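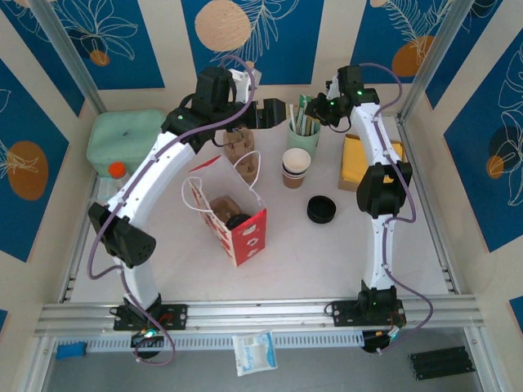 Figure 3. The two-arm cell during the café packing task. Both arms share one rail at the near edge of the table; the gift bag and cup carrier are at the centre.

Daranee Khunthong and Henrique Mendes
4th September

4.2 Keeping the two arms out of each other's way

The planner, Tramel, treats the pair of arms as one system with a shared clock. Each arm still has its own controller, and the two only exchange joint positions and the next 16 planned waypoints. We tried a single joint planner in March and dropped it, as it stalled whenever both grippers had to work over the bag at the same time.

In the version reported here, the space above the table is split into cells, and an arm must reserve a cell before entering it. A reservation is released once the wrist has left, with a short margin for the cable. The cable margin matters more than we first thought – the loop on the outside of each arm sweeps well beyond the links, and our early collision model left it out.

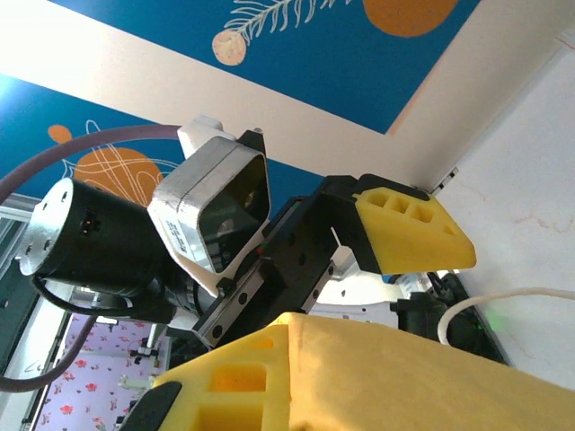
The wrist views are used in two ways. The first is the usual one, locating the object to be picked in the last part of the approach. The second is a check on the other arm. When it comes into view, a small network estimates the position of its fingertip, and this is compared with the position reported by its controller. If the two differ by more than 6 mm, Tramel slows both arms and asks for a fresh estimate before going on.

We trained the fingertip network on 2,469 labelled wrist images and held back a further 999 for testing. Labels were drawn by hand in Clesik. Most of the remaining errors came from images where the near finger hid the far one, and we did not find a good way to correct these from a single view. 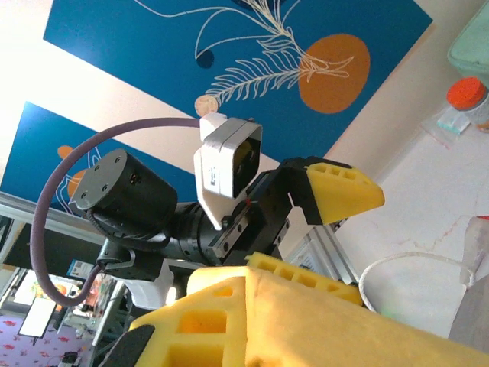 Masking the near finger before the image reaches the network helped a little. The mask is fixed for each gripper opening and is looked up from the reported finger width, so it costs almost nothing at run time. It has to be made again if the fingertips are changed, and a worn pad shifts its edge by a few pixels.

All timing was logged with Flondach on the same machine that runs the planner. Section 4.3 gives the results by task stage and compares them with the fixed hand-over order used by Zakharchenko, in which one arm always waits for the other to clear the table.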